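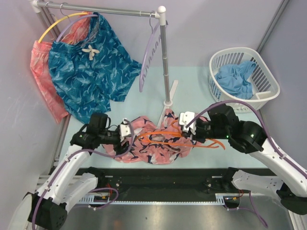
Garment number three, mid-argument. Both grippers on, hanger still waiting.

August 31, 2024

I have been putting off writing about the Clamport fingers, mostly since everyone else who got a pair seems to have written about them in the first week, and all of those posts say the same thing. Grippy, cheap, better than stock. Fine. I wanted to spend more time with them before agreeing with anybody, and now that I have, I only agree with the middle one.

The job was shorts on hangers. Gediminas Sproģis suggested it after I told him I was bored of folding towels, and I have been annoyed with him ever since. A towel is a rectangle. You find a corner, you find another corner, you are most of the way home. Shorts have two legs, a waistband that wants to close up on itself, and in my case drawstrings, which I could have pulled out before starting and decided to leave in. Every pair of swim shorts I own has a drawstring. If a gripper can't cope with that, I'd like to know before I pay for it.

The rules I set: 40 attempts with the stock fingers, 40 with the Clamport ones, same arms, same rail, same hangers, me driving. No learned policy, no scripts. I know some readers will say that makes it a test of me, and to a degree they're right. But I have seen what happens when you compare hardware through a policy trained on one set of fingers. The other set loses, and you've learned nothing about fingers.

I counted an attempt as good if the shorts were on the hanger and the hanger was on the bar with both grippers open and clear. Stock fingers: 31. Clamport: 33.

So, two more. Two! I have had bigger swings than that from skipping lunch. The product page uses the word "transforms," and I'd like to hear what it thinks it transformed.

Where the new fingers do earn something is the first pinch. Picking a single layer of thin fabric off a flat table is a miserable thing to do with a parallel gripper, and the stock tips tend to skate over it unless you press down harder than I like. The Clamport tips catch on the first or second go. I noticed it right away and my hands relaxed on the controllers, which probably matters over a long session, though I have no number for it.

What they give back is the release. The same tip that grabs one layer nicely doesn't want to let go of it. You open the gripper, back away, and the cloth comes with you, and if the waistband was only just seated over the end of the hanger, now it isn't. Five of my seven failures with the Clamport set went that way. The other two were drawstrings. With the stock fingers the failures were spread all over the place, mostly dropped waistbands.

I did try wiping the tips with alcohol, as the forum advice has it. It made no difference that I could see. I also tried a strip of Carrillo tape over the lower half of each finger, so the grippy part was only at the very end. That helped the release and ruined the pinch – you can guess how pleased I was after an evening of cutting tape.

A word on the wrist camera, as I get asked. Mine rides on top of the wrist and it's good for the approach. Once you've got a fistful of cloth it mostly shows you cloth. For the hanging part I drive from the fixed view and ignore the wrist feed. Iara Iturra swears by hers and says I have the angle wrong. She may be right, but I've had it at four angles by now and I'm not cutting another bracket until she shows me footage of it helping with a waistband.

The controllers were the older Talport pair. I borrowed a Zendance set for an afternoon and gave it back. The triggers have a lovely long travel, great for light pinches, but there's a delay on the left one that I couldn't tune out, and two-handed work falls apart when one hand is behind the other. Maybe that unit was a bad one. I'd want to try another before saying so for certain.

Would I buy the Clamport fingers again? For picking thin stuff off a table and dropping it in a basket, yes, at that price. For hanging clothes I've gone back to stock on the left and kept one Clamport pair on the right, and I haven't run enough attempts that way to claim anything. The shared sheet with all 80 attempts is linked in the sidebar, including the ones where I swore in the notes column.

Next is socks, probably not before November. Gediminas, please don't suggest anything else in the meantime.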